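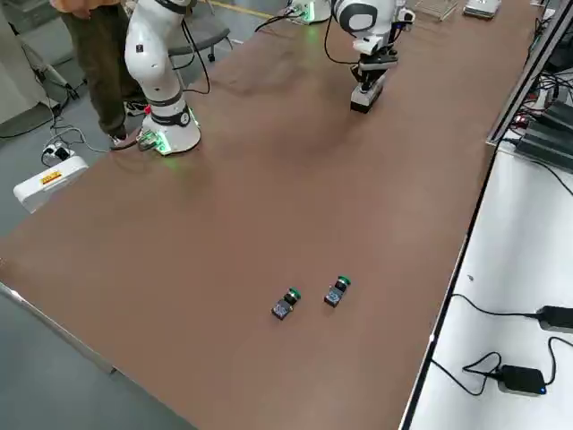

Minutes taken by Hayley Bainbridge
Equipment Planning Meeting, Drirkdale site

Present: Hayley Bainbridge (minutes), Rüdiger Teuber (chair), production, maintenance, purchasing
Apologies: quality

Meeting opened at 9:30 a.m.

1. Minutes of the previous meeting
Accepted with one correction. The quote from Haslam for the bench guarding excludes installation. The earlier minutes said it was included.

2. Two-arm test bench
Rüdiger reported on the bench. Both white arms are mounted on the brown table and the current work is on the small black parts with the green round caps. The right arm carries the black parallel gripper. Production asked whether the same gripper could be used for the larger Stamow housings. Rüdiger said the opening is too narrow and a second set of fingers would be needed. He will get a price for fingers alone and a price for a complete second gripper.

Maintenance asked that the power supply for the bench be settled before any further equipment is ordered. At present there is a power strip on the floor beside the table, with cables running from it across to the table, and adapters on the white table alongside. Maintenance would like a fixed supply with a cable channel. Agreed in principle. Cost to come out of the facilities budget and not the equipment budget.

3. Parts for testing
Production can release 577 of the capped parts from rejected stock. Cosmetic rejects only, dimensions are within tolerance. Purchasing confirmed these have already been written off, so no transfer cost applies. Parts to be kept separate from good stock and returned to the reject cage at the end of each shift.

4. Budget
The amount left for small equipment this year is just over $2000. Requests received:
Spare gripper fingers
Parts trays for the bench
Cable channel (moved to facilities, see item 2)
Second teach pendant

The pendant was discussed at some length. Rüdiger would like one so that two people can be trained at the same time. Purchasing pointed out that the pendant would use up most of the balance. Decision: fingers and trays to go ahead this year, pendant to be put forward for next year's budget.

5. Choice of supplier for the production cell
Two offers are in, from Drasia and Haslam. The Drasia offer has the shorter delivery time, 11 weeks from order. Haslam has not given a firm date. The offers can't be compared directly, as Drasia has left out operator training and Haslam has left out the conveyor. Purchasing will send both the same list of items and ask for revised figures. No decision until these are in.

Production asked for floor space to be marked out now. Deferred until the supplier is chosen, as the two layouts differ.

6. Any other business
Key for the tool cabinet is missing again. Anyone who has it should return it to maintenance.

Actions
Rüdiger Teuber: prices for fingers and second gripper
Maintenance: estimate for fixed supply and cable channel
Production: release reject parts, label the boxes
Purchasing: item list to Drasia and Haslam, order trays
Hayley Bainbridge: add pendant to next year's request list

Next meeting in December, same room. Meeting closed at 10:40 a.m.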